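Coltis Divided Cartons for Power Supplies
Item 1297
Packing and Storage, Components

The Coltis divided carton is intended for computer power supplies that are stored or shipped without retail packaging. Corrugated cardboard partitions slot together to form a grid of open compartments, one unit to each. The partitions may be lifted out and folded flat when the carton is not in use.

Units should be placed in the carton with the wiring uppermost. Each harness is to be coiled loosely and laid within the walls of its own compartment, so that connectors do not catch on the neighboring unit when one is taken out. Cable ties are not required. 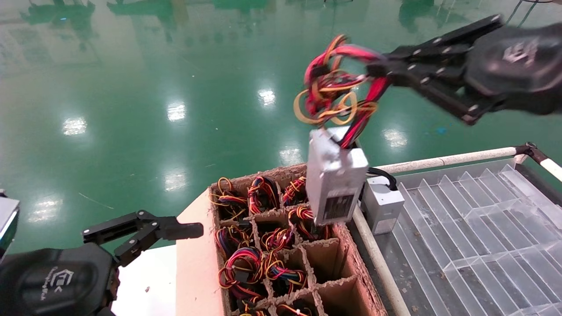

Nattawut Chuensuk writes that his repair counter at Hunamia has used the cartons since October, and that the harnesses used to be the slow part of every stock check. With one unit to a compartment, he adds, the staff can pull a single supply without untangling the rest, although he would welcome a place on each partition to write the wattage.

Adhesive label strips for the partitions are available separately as item 123. They are supplied in packs of 11 and may be written on with pencil or marker.

Handling
Close all flaps before moving a filled carton, and support it from beneath. Filled cartons may be stacked no more than two high. Store in a dry room, away from direct sunlight. Cartons with crushed corners or torn partitions should be withdrawn from use and recycled with other cardboard.

Ordering
Cartons are delivered flat, with partitions included. Orders from business accounts are handled by Dollico. Replacement partitions may be requested from the Yalçınkaya warehouse; please state the item number of the carton.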